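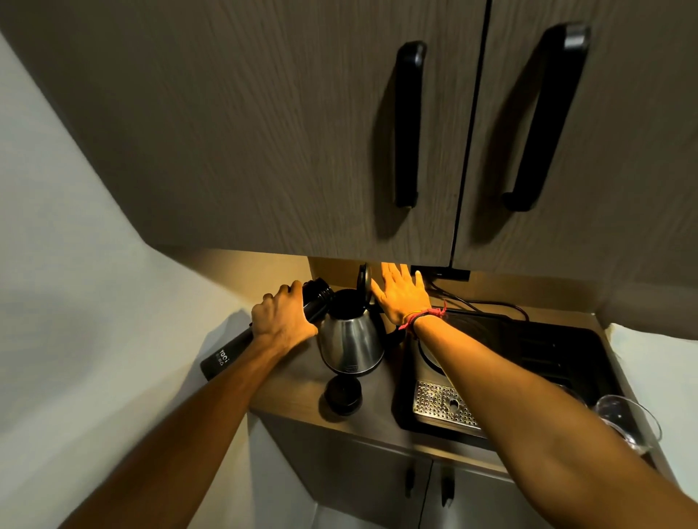 Written by Desta Woldemariam, with corrections from Encarnación Iglesias. Last edited March 19, 2019.

The Kikodier kettle cell is a small kitchen corner at our Moltport site where an arm is taught to fill and heat an electric kettle by copying people who do the job by hand. I've looked after it from the start, so forgive me if this entry wanders a bit (Encarnación has already trimmed it twice!).

Layout

The cell is built around a steel kettle and its round power base, with a big black tray, a perforated drip plate and a couple of clear glasses. Water comes out of a black bottle. Wall cupboards hang low over the whole lot, and that's deliberate — our older cell at Bekville had nothing overhead, and everything learned there fell to bits as soon as you put a shelf above it. The person demonstrating has to work in the space under the doors, and so does the arm.

Light comes from under the cupboards. It's warm, it's uneven, and the steel throws it back at you. I wanted to swap it for something flatter, and Encarnación talked me out of it. She was right, though it took me most of March to admit it.

Setting up

Start with the base. It goes on the tray, cord running behind, and it should sit flat with no cable trapped underneath. Drip plate in front, glasses to the right. Stand the bottle on the left, by the wall, and put it back there after every run. When you pour, the cap goes down on the counter in front of the kettle, well clear of the lid. We lost a whole morning to a cap that had rolled under the tray.

Then do ten slow fills by hand. Lid open, tip, cap back on, kettle seated on the base. If you find yourself bumping the cupboards with your knuckles, stand further back.

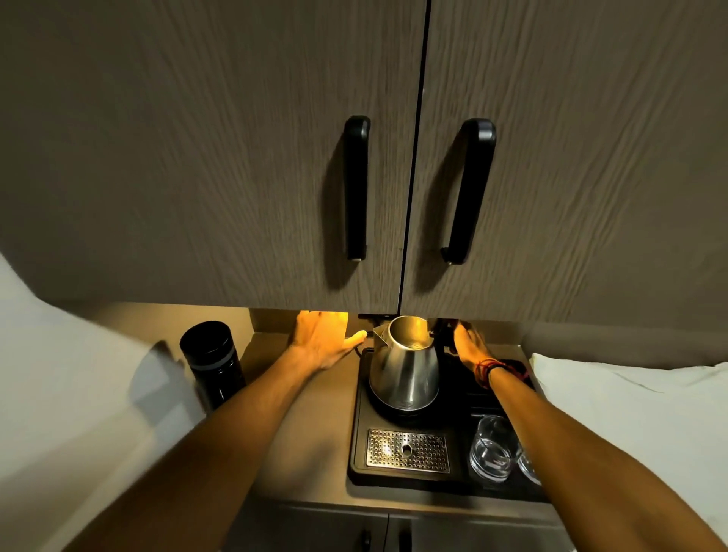
Seating is the fussy part. A kettle can look perfectly level on its base and still not be making contact, and the arm will happily wait for a boil that never comes. Our controller, a little box called Vallejo, watches the current and gives up after 70 seconds if nothing is drawn. For teaching runs we stop at 81 degrees, well short of boiling, and I'd ask you to leave that setting alone.

Upkeep

Wipe the base contacts daily, with the plug out. Empty the tray, lift the drip plate and dry beneath it. Descale whenever the heating time starts creeping up — we've gone up to 507 fills between treatments, but the water here is soft and yours may not be.

The lid hinge is what wears out. The first kettle managed 2,555 openings before the lid began dropping shut halfway through a pour. I tried to bend the spring back into shape and made it worse, so now we just fit a new kettle and redo the ten slow fills. Keep the old base too, if it still works. They're handy for testing Vallejo on the bench.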